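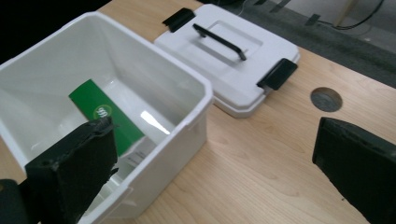

White storage box, wooden table.

Hello, and welcome to Brosta! I'm Ileana Barbu, and I look after social media for small businesses that would much prefer to be getting on with their own work.

I started in March from my spare bedroom, with one client (a shoe repair shop called Zisier) and a very slow laptop. Zisier had 1,004 followers at the time and hadn't posted for months. I wrote them a week of posts about heels and zips, people wrote back, and I was hooked. Umut Kurtuluş joined me soon after to take on the paid adverts, which I was frankly terrible at, and then Chiến Đặng came along to do our video editing and sort out the spreadsheets.

So what do we do all day? Mostly we write posts, plan them a month ahead and answer the comments that come in – yes, the grumpy ones too. We also run training mornings for people who'd like to do it all themselves. Those start at half past nine, there's plenty of tea, and you're welcome to bring your phone and ask me anything, even if it's how to get back into an account you locked yourself out of two years ago (we get that one a lot!).

We don't buy followers and we won't do it for you, so please don't ask Umut, he gets cross. One bakery we work with has about 700 followers and sells out of buns most mornings, and I'd take that over a huge page full of strangers any time.

Every client gets a short report at the end of the month. It's two pages, in plain English, with what we posted, what people said and what we'd like to try next. Chiến keeps trying to add a third page of charts and I keep taking it out again.

We're a bit full at the moment, but there's usually room for one more by the end of the month. Drop me a line through the contact form and tell me what you sell and where you post now. I read everything myself, normally before lunch.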